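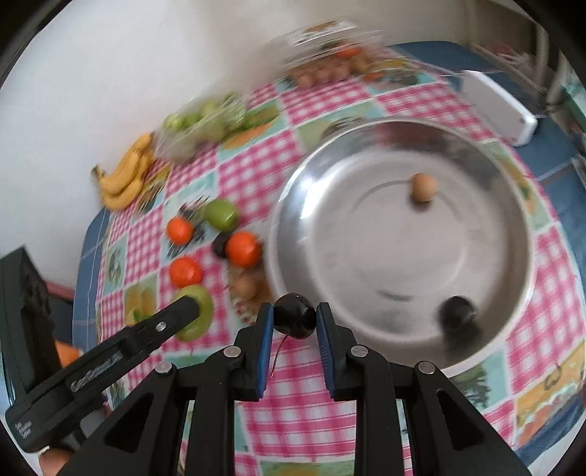

A dark, glossy fruit held over a patterned cloth.

Tinby sprint series: Na takes opener, round two moved

2023-08-23

Ah-rin Na won the first round of the Tinby single-seater series on Sunday's new layout, holding off Lowri Jenkins through the last lap after a restart that bunched up the whole field. Jenkins got alongside into the hairpin, ran wide on the exit, and had to settle for second. Ingeborg Voß third in the older Cosis car, her first podium since March.

Race was stopped once. Vira Polishchuk went off at the fast left when a rear wishbone let go, and the car ended up against the tires. She walked back to the paddock and was cleared by the medical crew. Car is not so lucky. The tub looks straight but the left side radiator is gone, and so is most of the floor. Her crew say they will have it back together if the parts come in time.

Restart was from a rolling grid behind the pace car. Na said she had no second gear by then and was short shifting everywhere to keep the box alive. "I just wanted a clean run to the first corner. After that it was mirrors," she said.

Huệ Lò had been quickest in practice for the Phùng team but never got going. Fuel pump failed on the warm-up lap and the car was pushed off before the start. Team has asked for a look at the pumps supplied by Flodus, same unit is fitted to most of the grid. No word yet from the supplier.

Scrutineers held the top cars for about 30 minutes afterward to check ride heights. All passed. Results are now final.

Round 2 will not run at the hill circuit as planned. Resurfacing there is behind schedule and the organizers have switched to the short course at Tinby, run in the opposite direction. Entries already paid carry over. Anyone who wants out should tell the race office before the entry list closes, refunds are in full. Tire allocation stays the same, and teams can re-use sets marked at the opener.

Paddock opens early for trailers, use the north gate as the main enterance is shut for drainage work. Noise limit applies as before and will be checked in practise. Timetable to follow.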